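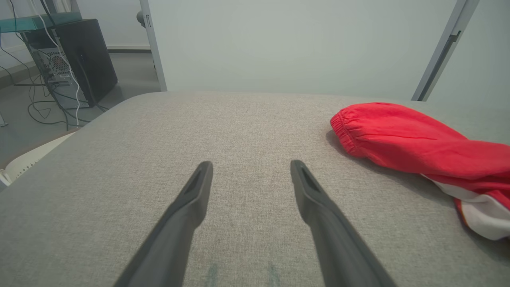 Figure 3. Open gripper fingers over a gray fabric surface.

4.2 How families chose to give

We turn now to the question that first drew us to this study, and one that parents were very happy to talk about once we had sat down with them: how do families at a primary school decide whether to give money, time or a bit of both? The parent association at Hillen sent our survey home with every child in October, and 245 households filled it in, a response we were delighted by and for which we remain grateful.

Most households told us they liked the idea of a single yearly contribution, but a good many went on (often in the margins, in tiny handwriting) to say they would miss the bake sale and the fun run if those disappeared. Reuter found something similar in his earlier work on the Prodgate schools, where a flat contribution brought in money sooner but left newer families feeling they had fewer ways to meet anybody. Our own interviews lean the same way. One mother had paid in the first week of term and still turned up to pour the tea at the spring fair — she said it was the only hour all month she spent with other grown-ups from the neighbourhood.

The Hillen association raised $3551 over the year we followed, counting contributions and events together. We have not tried to put a dollar value on donated hours, although Hollmann makes a thoughtful case for doing so, and we come back to his method in Section 5. Our worry is a simple one. Parents who work shifts gave their time in small pieces, a phone call or a batch of labels cut out at the kitchen table, and very little of that was ever written down on the sign-up sheets we were given.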